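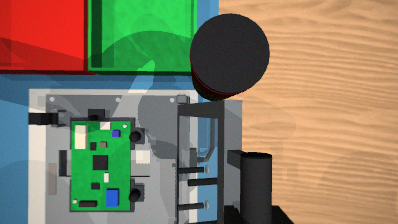

I run the Mernano cell in simulation before anyone touches the real arm, and these are the rules I stick to.

1. Seat the board in its fixture. If it rocks, start over.
2. Check the stack light on its pole – I want to see it from where I sit.
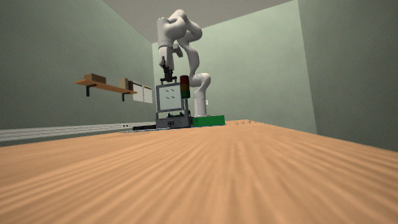

3. Bring the gripper down over the tray at low speed. I use program 94.
4. Clear both bins before every run. 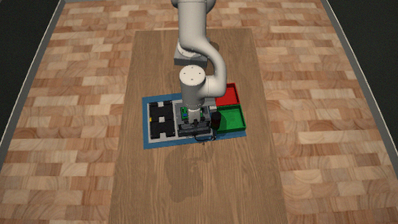 Gripper over the tray, red and green bins empty.

**Caution:** Hit stop before you edit a waypoint. Yes, even a tiny one!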